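3.2 Sweeping up at a doorway

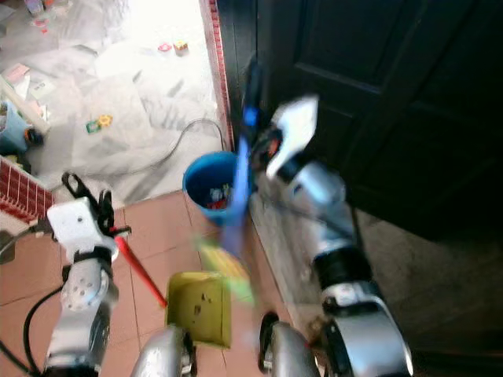 Figure 3. Yellow dustpan with a red handle and blue-handled broom in use on terracotta tiles, with the blue bucket by the threshold strip.

I have a soft spot for doorways, and I'll admit that's partly why they get a section to themselves. When we went through our notes from the Clumside houses in April, 80 of the sweeping jobs finished at a door of one sort or another, and those were the ones I kept wanting to talk about (my co-authors were very patient).

Take the floor in Figure 3. You've got terracotta tiles, then a grey marble strip, then the next room, and whoever is sweeping has to decide which side of that strip the dirt belongs to. At Clumside the pan nearly always went down on the near side, out on the open tiles, with the broom brought down towards it. I do the same at home! Pushing crumbs over a threshold always feels like cheating, and a raised strip can catch the bristles as well.

The bucket matters more than you'd think. Bataineh's guide to household chores treats it as something you fetch at the end, but in our houses it was often parked against the edge of the doorway with all sorts already in it, wrappers and odds and ends, and people swept around it quite happily. We coded this as "standing bucket" and kept it apart from "fetched bucket", which we come back to in section 5.

One small grumble about the tools. A few specks tend to stay behind on a plastic pan after it's been tipped out, and our scoring sheet had no box for that. We've added one for the Nindetti houses.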